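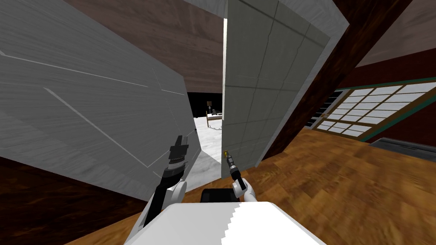
Ticket 171 – Garden irrigation controller skips zone 2
Status: Solved
Product: Zudex timer, older model with the dial
Opened by: Akinyi Obura, Starkstead

Hi all! I love this little timer and it has kept my tomatoes happy for years, but since I changed the battery in June zone 2 won't run on schedule. Zones 1 and 3 come on at 5 a.m. like they should. If I start zone 2 by hand it waters great, full pressure and everything, so I don't think it's the valve.

Tried so far:
Reset the clock. No change.
Swapped the zone 2 and zone 3 wires. Zone 3's beds got skipped, so the trouble stays with the timer.
Cleaned the contacts with a dry toothbrush.

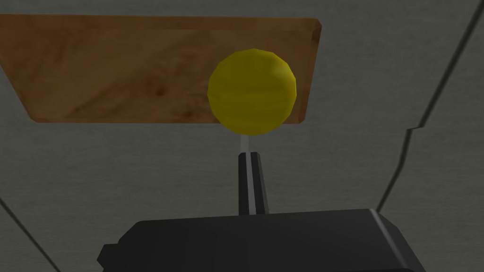
Reply from Nassoro Mushi, Drestwood support

Great testing, Akinyi, that wire swap saved us both a lot of time! Could you turn the dial to Seasonal Adjust and tell me what each zone shows? On this model a battery change can scramble those numbers one zone at a time.

Akinyi Obura

Ooh, okay. Zone 1 says 100, zone 3 says 100, and zone 2 says 0. I never even knew that setting was there!

Nassoro Mushi

Found it! At 0 percent the timer gives the zone no minutes at all, but a manual start ignores the adjustment. Hold the plus button until it reads 100, then turn the dial back to Run. Wait for the beep before you let go of the dial – it doesn't save without it.
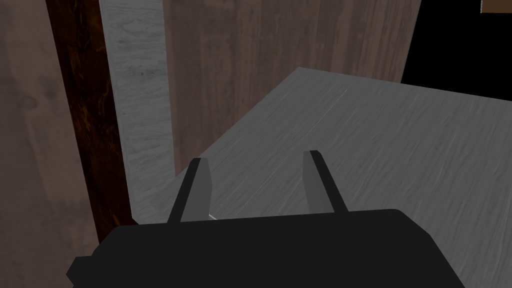
Akinyi Obura

It ran this morning!! Twelve whole minutes, and I stood out there in my slippers watching it. I bumped it to 138 while the heat lasts, and it took that fine too. My neighbor on Mosoti Lane has the same timer so I'm going over to check hers.

Nassoro Mushi

Love it. Set it back to 100 when things cool off. Closing the ticket, related to ticket 138 (rain delay stuck on).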